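Relevik Hand Pair

The Relevik Hand Pair is a set of two hand-held grippers sold by Tokarz, a firm based in Rornholm.

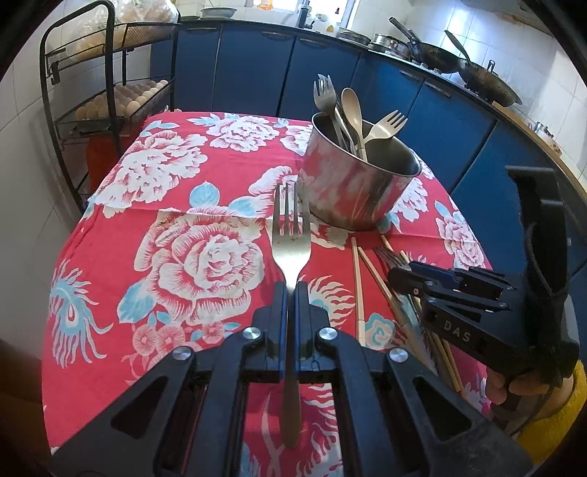 Overview

Each gripper is black, with two parallel fingers driven by a scissor-like linkage and padded along their inner faces. The user holds one in each hand and does the chores of an ordinary kitchen at a somewhat reduced pace. Forks and chopsticks are the usual starting point, a fork being best taken at the narrow neck below the tines. The maker's guide gives 23 table tasks and grades them by difficulty; chopsticks, which defeat many people with perfectly good fingers, are graded "moderate."

The set went on sale in January with a carrying case and a 136-page manual, 55 pages of which concern the case. Spare finger pads are sold separately.

Reception

The trade newsletter Prirurbridge scored the set 65 out of 100 on 20 May 2018. It praised the grip on thin cutlery — and advised buyers to allow extra time for dinner.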